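# Cell Check – Student Bin Picking Project, Hosiner Lab

**Date:** Thursday, May 1, 2025
**Cell:** Magaña (the one by the windows)
**Check type:** full, before the open run
**Result:** pass with comments, two items to close

Marks used: **OK** = fine as is. **FIX** = do it before the next powered run. **WATCH** = fine today, look again next time.

Read the comments even when the mark is OK. A lot of good work went into this cell since the last check and some of it deserves more than two letters!

## 1. Before power

- [x] **Floor tape visible all the way around the cell – OK.** Fresh tape on the door side. Much easier to see from the hallway now.
- [x] **E-stop on the pendant, pressed and released – OK.** Good firm click.
- [x] **E-stop on the wall post, pressed and released – OK.** The stool that used to live in front of it is gone. Please keep it gone.
- [x] **Gate switch stops motion in auto – OK.** Tested with the arm at slow speed, then again at the team's normal speed.
- [ ] **Restart procedure posted at the gate – FIX.** The sheet on the gate is from September and still describes the old reset order. The new one is in the team folder and is really clear, so print it and swap them.
- [x] **Safety glasses on the hooks – OK.** Wipe the lenses once in a while.

## 2. Arm, cables and gripper

- [x] **Base bolts, paint marks lined up – OK.**
- [x] **Cable along the arm, full range by hand jog – WATCH.** I asked the operator to go to the far left of the bin and then tuck the wrist back, slowly, while I watched the loop. It clears. It gets closest to the bin wall during the tuck, so if you change the approach path, repeat this test before you go back to auto.
- [x] **Air line fittings, listen for leaks – OK.** Silent with the compressor off. Lovely.
- [x] **Gripper screws, checked with the small hex key – OK.** One was a quarter turn loose and was tightened on the spot. Write it in the log so we find out if it's always the same one.
- [x] **Gripper holds its part when the program is paused – OK.** Held for 70 seconds, which is when I got bored.
- [x] **Speed limit during setup set to 200 mm/s – OK.** Confirmed on the pendant.

## 3. Bin, table and clamps

- [x] **Bin can't be pushed out of place by hand – OK.** I leaned on it from the front and from the right, and it stayed put. Moving the bin is the most common way to ruin a calibration, so full marks here.
- [x] **Clamp tight, bar out of the walking path – WATCH.** Tight today. The bar sticks out to the left, so come in from the other side when you load the bin. Squeeze the clamp again at the start of every session.
- [x] **Bin walls and floor, run a gloved hand over them – OK.** Scuffs and scratches, no sharp edges. The marks are heavy on the divider, toward the lower right. I'd love to see someone plot those against the grasp attempts in the logs – there is a nice little poster in that!
- [x] **Test objects allowed under the object rules – OK.** Nothing glass, nothing with a blade, nothing heavier than the rules allow. The heaviest thing in the kit came in at 389 g on the kitchen scale, and the team's own limit is 390 g. That is cutting it fine, but it's under.

I spent longer on the objects than on anything else, mainly for the fun of it. The hairbrush is a terrific choice. It gives the planner a smooth handle at one end and a dense patch of pins at the other, and when it lies close to a thin item like the fork, the gripper has to sort out which one it's going for.

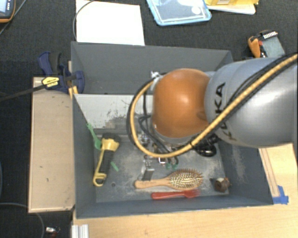
*Item 3, bin contents: brush and red fork side by side, gripper over the brush handle.*

- [x] **Objects whole, no cracked plastic – OK.** The fork is the one to keep checking. Plastic tines snap, and a broken tine on the bin floor will confuse the depth data as well as poke somebody.
- [ ] **Back of the table clear of loose items – FIX.** Sheets, packages, lids and handheld devices belong on the side shelf during a run. Thin cables lying on the dark surface should be routed and held down. Ten minutes of work and the cell will look as good as it runs.
- [x] **Blue tape on the tabletop stuck down – OK.** Replace it when the corner starts to curl.

## 4. Software stops

- [x] **Work area limits loaded – OK.** The team tried to jog past the right wall of the bin and the controller refused. Exactly what we want to see.
- [x] **Force stop, tested with the foam block – OK.** Stopped on contact three times in a row.
- [x] **Behavior when the camera drops out – OK.** This failed last time. Now the arm finishes nothing, stops where it is and asks for a person. The fix is in the Jindamen branch, and the commit message explains it so well that I sent it to the other team.
- [x] **Program name and version shown on the screen – OK.**
- [ ] **Retry limit after missed grasps – not tested.** We ran out of time. Run it with the bin empty and add the result below. No powered open run until this line has a mark.

## 5. People

- [x] **One person on the pendant, thumb near the stop, no phone – OK.** Also no headphones, thank you.
- [x] **Caller says "clear" before every start – OK.** Loud enough that I could hear it at the far bench.
- [x] **Hands out of the bin until the gate is open – WATCH.** One reach was a bit early, after the arm had parked and before the gate switch opened. We talked about it and the next loads were done right. Gate first, then hands, even if the arm looks parked.
- [x] **New members have done the walk-through – OK.** Ask them to teach it back next time, which is the best test I know.

## Comments for the team

This cell is in far better shape than it was at the start of the year, and the camera dropout fix alone made my afternoon. I got to see the object kit, the logs and a slow run, and I could follow every step from the screen.

The Atard team starts building their own cell soon. Please show them how you set up the bin and the cable test before they drill anything. They are using the same checklist, and copying a good layout is allowed.

## To close

| Item | Section | Done |
|---|---|---|
| New restart sheet on the gate | 1 | |
| Back of the table cleared, cables held down | 3 | |
| Retry limit test, bin empty | 4 | |

Put your initials in the last column and leave the sheet in the red folder. I'll come by to look at the first two and watch the retry test – save me a spot near the screen!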